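Health Topics > Ticks and Tick Bites > Frequently Asked Questions

Search this site Enter keyword Go

Tick Bites and Lyme Disease: Frequently Asked Questions

Prepared by the Lodascombe District Health Service for residents and visitors. 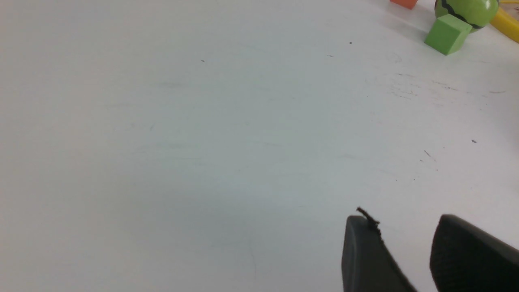

Marianna Adamczyk wrote to ask whether a tick found on a child after an afternoon in the garden should be sent to a laboratory before a doctor is consulted. The Service does not recommend this. A positive test on a tick does not show that the person has been infected, and a negative test may give false reassurance. Medical advice should be based on the bite, the time of attachment and any symptoms.

How is Lyme disease transmitted?
Lyme disease is caused by bacteria carried by certain ticks. The bacteria pass to humans through the bite of an infected tick. The disease is not known to spread from person to person by touching or kissing.

Where are ticks found in the district?
Ticks live in woodland, tall grass, leaf litter and overgrown garden borders. Most reports received by the Service concern the Janham footpaths and the wooded slopes above Kurek. Reports begin in April and continue into the fall.

How should a tick be removed?
Use clean, fine-tipped tweezers. Grasp the tick as close to the skin as possible and pull upward with steady pressure. Do not twist the tick or apply petroleum jelly, nail polish or heat. Clean the bite and your hands afterward with soap and water or rubbing alcohol.

What if the mouthparts stay in the skin?
Remove them with tweezers if this can be done easily. Otherwise leave the skin to heal.

When should I see a doctor?
Contact a doctor if a rash, fever, headache, unusual tiredness or joint pain develops in the weeks following a bite. The rash often expands over several days and may or may not look like a target. It is not always itchy or painful. Tell the doctor when the bite occurred and where you had been.

Are antibiotics given after every bite?
No. A single preventive dose may be offered in some circumstances, depending on the type of tick and how long it was attached. The decision rests with the treating doctor.

Can I report a tick bite?
Yes. Report forms are available at the Brometti Street clinic, Room 16. The Service received 600 reports last season. Reports are used for mapping only and do not replace a medical appointment.

Page reviewed by Remigiusz Kalinowski, Communicable Disease Section.

Related pages
Checking Children and Pets for Ticks
Insect Repellents: Safe Use
Mosquito Season in Lodascombe
Tick Report Map: Janham and Kurek
Clinic Hours and Locations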